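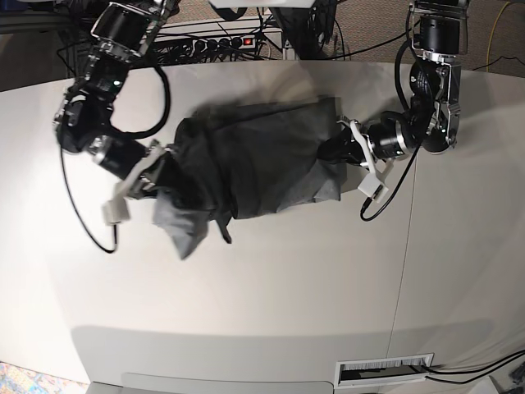

Dark grey cloth on a white tabletop, held at both ends.

Sutalby Laundry Room – your questions

Updated 4/17/20. Please read before ringing, the phone is manned mornings only.

Do I need to book?
Yes. Sheet's on the door, or text Ieva Pärn if you can't get down. Slots are 2 hours, wash and dry together. Turn up late and you still finish on time, sorry.

How much is it?
180p a wash, dryer included. Exact change or a token. Tokens from the Pugh House desk.

Old tokens from before November – still good?
No. Swap them at the desk, one for one. Bring the lot in one go please.

Can I bring my own powder?
Yes, and you'll have to, we don't sell it any more. Liquid is fine in all the machines. Pods go in the drum, NOT the drawer. The drawer on the left hand Oveo has been blocked twice now.

What's the biggest load?
12 kilos in the Grimari, less in the others. King size duvets – Grimari only. If you have to push the door shut it's too full.

My dark things came out with white marks on.
Powder, nearly always. Use less, or go liquid. Rinse again on cold and shake everything out before you dry it.

Can I wash dog blankets?
Shake them outside first. Then an empty hot wash after, at your own cost. Horse rugs no.

How do I get creases out without an iron?
Take it out the minute the dryer stops. Two hands, pull it flat from both ends, fold strait away. There's a folding table. Ironing board has gone for good.

I've left something behind.
Basket under the window, kept a month, then charity shop. Socks don't get kept.

The machine took my money and did nothing.
Check the door first, has to click. Still nothing – write your flat number and which machine in the book. Refunds are done weekly.

What's the door code?
394 then the key symbol. Residents only, dont pass it on.

Can I leave a wash in and go out?
Fine, but be back for the end of your slot. The next person is allowed to take it out.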